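Home Shop Bowls & Serving Care Guide Our Story Contact

The Osto Serving Bowl

We've been making bowls in Sorombridge for a good long while now, and the Osto is the one people write to us about.

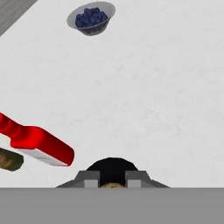
It started as a breakfast bowl, if you can believe it. Sena Tsikata, who draws most of our shapes, wanted something deep enough for oatmeal and pretty enough to leave out on the counter afterward, and she went through 19 versions before she was happy with the foot. (The rest of us were happy somewhere near the twelfth, but she was right to keep going!) Since then we've heard from folks who use theirs for salad, for keys, for rising a small loaf of bread, and in one case for a very spoiled cat.

Each Osto is stoneware, glazed inside and out, and fired in our own kiln. It holds a generous two quarts and goes happily in the dishwasher and the microwave. Please don't put it under the broiler or take it straight from the fridge to a hot oven — sudden changes are hard on any stoneware, and we'd hate for you to lose one that way.

If you like to stack, the Osto nests inside our larger Juntunen mixing bowl, and the Trudier plate makes a nice lid for leftovers. We sell all of them singly, or as a set of 12 if you have a big table to feed.

Orders placed now will ship in July. Every bowl is packed by hand in shredded paper, so do dig around in the box before you recycle it — the little care card likes to hide at the bottom.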